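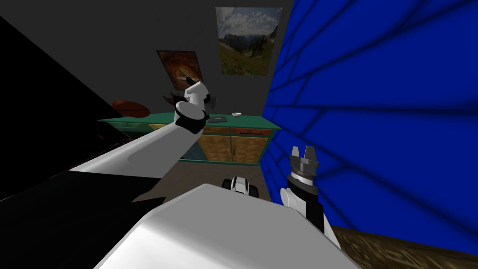

Drurnirness Simulation Laboratory
Notebook entry, September, 14:20
Entered by: Jacinto Ibarra
Subject: Unexpected left arm motion in the cabinet room, build 122

Summary

During the afternoon test block the left arm of the two-arm model moved toward the long cabinet without a valid target. The fault appeared in 7 of 25 runs. All of it took place in simulation and no hardware was connected. The matter is recorded as a safety item all the same, as the same motion planner is scheduled for the Bemard cell.

Conditions

The room was loaded from the Redance scene set with the standard lighting. The task was the usual one: raise the left gripper to a waiting pose at cabinet height, hold, and then approach the small white bowl on the green top. The right arm was to remain upright near the blue wall and take no part. Collision checking was enabled for the cabinet, the walls and every loose object on the top.

Observations

In the affected runs the left arm reached the waiting pose normally and held it for 3 seconds. It then left the pose before the approach command had been issued. The log shows a target position with all values set to zero, which the planner accepted as a real point in the room. The arm turned to reach it and passed through the space above the cabinet. In two of these runs the collision monitor reported contact with the brown hand-shaped sculpture. The stop command was sent at once but was carried out late; the delay was up to 122 milliseconds against a permitted limit of 25.

The right arm did not move in any run. Its log contains the same zero target, but the arm was locked by the task file and the command was refused. This is the behavior the left arm should have shown.

Wendt asked whether the sculpture itself could be at fault, given the number of thin surfaces in its collision shape. Three runs were repeated with the sculpture removed. The early departure occurred in one of them. The sculpture explains the contact reports and possibly part of the late stop, but not the motion.

Probable cause

The object tracker publishes an empty message when it loses the bowl. The message reader fills the missing fields with zeros and marks the result as valid. I have not yet established why the tracker loses the bowl in some runs and not in others. The raised left gripper may block its view for a short time. To be checked against the tracker log, which was not saved for the first four runs (my error; the setting was left off after the previous session).

The waiting pose places the left gripper over the cabinet top, with the sculpture on one side of it and the laptop on the other. There is little room for an unplanned turn in either direction, and a pose farther back from the cabinet should be tried.

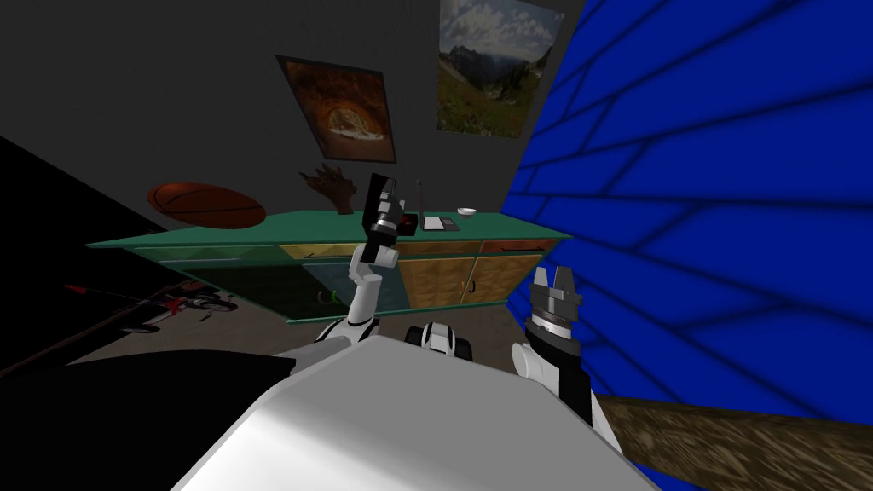 Actions

1. Message reader to reject any target with missing fields. Ibarra.
2. Left arm to be locked during the hold, in the same manner as the right. Ibarra.
3. Stop delay to be measured again with a simpler collision shape for the sculpture. Wendt.
4. Tracker log to be switched on by default in the task file.
5. Build 122 is not to be copied to the Bemard cell until items 1 and 2 have been tested and signed in this notebook.

Addendum, 16:45

Item 1 is in place on my branch. Seven runs completed without early departure, which is too few to close the item. The full set of 25 will be started tonight with the tracker log on. Item 3 remains open.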